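Greno hand-held gripper kit: two months in, the team that rents it out talks

October 6, 2022 | By the Nuvgate workshop desk
3 min read

The kit comes in one case. Gripper tool, camera already on it, cables, a charger, a folded sheet of instructions that the people at Redstead admit is too short. "We wrote it for ourselves," says the product lead, on the phone, between two other calls. "Then customers started reading it."

Greno is Redstead's hand-held gripper. You hold it, you do the job, the camera sees what the fingers see. Labs rent it by the week to record household tasks and then train an arm on the recordings. Rental is 165 dollars a week, calibration included. Shipping extra.

First question was the lens. Very wide, very round, and people who haven't used one before tend to complain.

"They send us the first clip and say it's broken, there's black all the way round. No. It's a fisheye. You want the floor and the window and the desk all in there, becuase that's how the software works out where the hand is." She says a plain wall is the worst thing you can point it at. A room with stuff in it is better. Cables, shelves, a monitor, all fine.

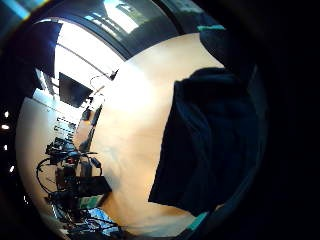

View from a Greno, wood floor, window at top, equipment along the left.

Sleeves come up next. Dark fabric can take up a lot of the picture, and Redstead gets asked whether those clips are wasted.

"Depends. If there's still floor and edges to track, keep it. If the sleeve covers the lot, do it again. I tell people roll them up. They don't." A short laugh, then somebody talking to her in the background.

Daylight is a sore point. The early units, shipped in January, took too long to settle when you turned from a bright window to the rest of the room. A firmware update fixed most of it, she says. Most. "Strong sun straight in, you'll still lose detail outside the glass. We don't care much about outside the glass."

What about the grip itself? The fingers are soft and they wear. Redstead says a pair is good for around 200 hours, and two spare pairs are in the case. Feyisa, the lab that has had a kit longest, went through its spares early and asked for a harder version. Coming, no date. "I'm not giving you a date, last time I gave a date."

Weight was the other complaint from Feyisa. Fine for a morning, sore wrist by late afternoon. There's a strap now. It helps a bit, going by the feedback so far, and it is free if you ask for it, which most renters dont know.

Would she change anything? "The sheet. I'd rewrite the sheet." She has to go. Bookings are through Redstead direct, minimum one week, deposit back once the case has been checked.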